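**Seasonal Floral Assistants – Zotcombe Studio**

Kandpal invites applications for three temporary positions in its artificial flower department. Assistants will sort stems by type and color, straighten leaves, and arrange finished pieces for display. The work is done at a table.
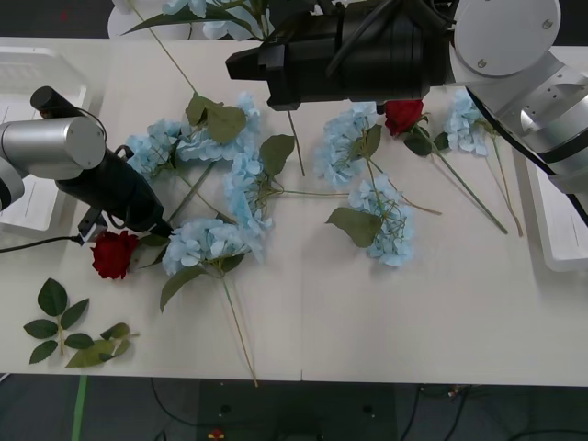
*Artificial red roses and pale blue hydrangeas on a white tabletop.*

Prior experience with floral arranging is welcome but not required. Applicants must be available through the end of December. Please submit a résumé and a short letter of interest to the Zotcombe office, quoting reference 296.

Posted 24 November 2020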